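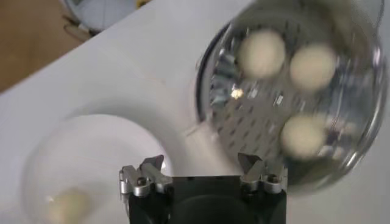 Page 2 of 3

Ticket 242, Vineck glass bowl with strainer insert
Opened by Gönül Yalçınkaya

Strainer shifts when the bowl is tipped to turn out cream-colored balls. Three were still in it at this angle, one in the white dish. Asked for a replacement insert, part 207.

Reply, Shayne Treloar: Check that the insert is the right way up and seated flat. If it still moves, send us the width across the rim. Part 207 is back in stock in August.

Customer also asked if the lid from the pot with the cream loop handle can go on the bowl. No, pot only. 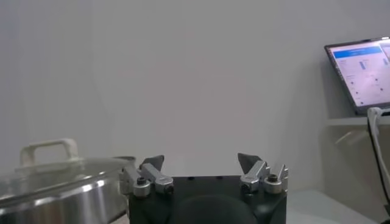
Ticket 243, pot lid handle
Handle turns on the lid. Tighten the screw under the glass by hand. Open.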